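## Section 2: Setting Up Your Mestenier Chair and Getting Comfortable

Welcome back, and well done if you have just finished putting the base and the gas lift together in Section 1, which we know is the part with all the grunting. From this point on there is no more hardware to open. Everything that follows is done with your hands and a little patience, and you can stop for coffee whenever you like. Most people want to hurry through this part and start work, and we understand, but a chair that has been adjusted properly once will treat you kindly for years.

You will get the best results if you wear the shoes you normally work in (or the slippers, if you work at home; we are not here to judge). Empty your back pockets too. A wallet will tilt your hips just enough to spoil the whole business.

### Before you sit down

1. Check that the lift is seated fully in the base. Press down firmly on the middle of the seat with both palms. You may hear a soft click or a small creak the first time, and both are fine.
2. Roll the chair a few feet in each direction. If one caster drags, turn the chair on its side and push that caster in until the stem snaps home.
3. Look under the seat and find the two levers. The one on the right, as you sit, controls height. The one on the left locks and unlocks the recline.
4. Turn the round tension knob at the front of the seat until it is loose but still has some bite. You will be coming back to it.

> **Caution:** Do not stand or kneel on the seat, even for a moment, even to reach that one box on the shelf. The chair swivels, and it will do so at the worst time.

### Setting the seat height

Sit all the way back so that your hips touch the backrest. This feels a bit formal at first, especially if you are used to perching, but every other adjustment starts from here.

1. Pull the right lever up gently and let your weight lower the seat. To raise it, lean forward so that most of your weight is on your feet, then pull the lever.
2. Stop when your feet rest flat on the floor and your thighs are level, or sloping down very slightly toward the knees.
3. Let go of the lever and bounce once, lightly. The seat should stay where you left it.

If your desk is a tall one, you may find that the right height for your feet is too low for your elbows. Set the chair for your elbows in that case and put a footrest under your feet. The Cikbridge footrest is made to match, but a sturdy wooden box does the job very nicely too, and so does a thick old phone book if you still have one somewhere.

When you are getting up and down a lot in these first few days, you will want to move the chair in and out from the desk quite often. Hold it by the top of the backrest with both hands and roll it straight back. Pulling on one side only tends to make it spin in place, and that is hard on knuckles and on desk corners.
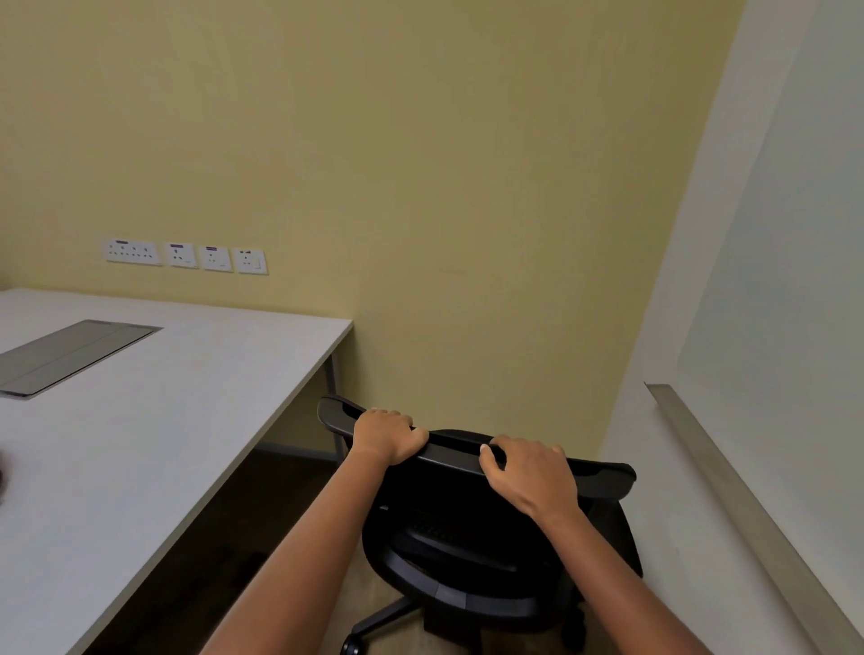

Leave enough space behind you to recline fully without meeting a wall, a radiator, or the family dog. In a smaller room it often helps to turn the desk sideways, so that the chair has the long side of the room to move in. If you have thick carpet, a hard floor mat will make the rolling easier, and your carpet will thank you as well.

### Setting the recline

1. Push the left lever down to unlock the backrest.
2. Lean back slowly, with your feet on the floor.
3. If you drop back too fast, turn the tension knob clockwise. If you have to shove, turn it the other way. Make small changes and try again after each one.
4. When you find an angle you like for typing, pull the left lever up to lock it there.

There are 5 lock positions between upright and fully reclined. The second one suits a great many people for desk work, and the last one is really for phone calls and for thinking. You can also leave the backrest unlocked all day, and we rather like it that way ourselves, as your back gets to move a little without your having to remember to do it.

> **Note:** The backrest will not spring forward when you unlock it unless you lean back against it first. We did this on purpose. Lean, unlock, and then come up gently.

### The first week

Please don't expect to love your settings on the first afternoon. If you have spent years in a different chair, your body has made its own arrangements with that one and may grumble a little at the change. Try to keep the same settings for a couple of days before you start fiddling, then change one thing at a time. It is very easy to change the height, the tension, and the lock all at once and have no idea which one helped.

Some people like to write their settings down on a scrap of paper and tape it under the seat. If you share the chair with someone taller, this can save a good deal of muttering in the mornings.

### Looking after the chair

- Vacuum the fabric with a soft brush whenever you are doing the floor anyway.
- Wipe the base and the levers with a damp cloth. Skip bleach and anything with grit in it.
- Pull hair and thread out of the casters now and then. Tweezers work well.
- Check the bolts under the seat after roughly 1000 hours of use, or sooner if something starts to rattle. Snug is enough.

> **Caution:** Never try to open, heat, or puncture the gas lift. If the seat begins to sink on its own, stop using the chair and order a replacement lift, part 811, from Prulturwood.

When you are happy with the seat and the recline, turn to Section 3 for the armrests. You will need the small hex key that came in the parts bag, so it's worth hunting for it now.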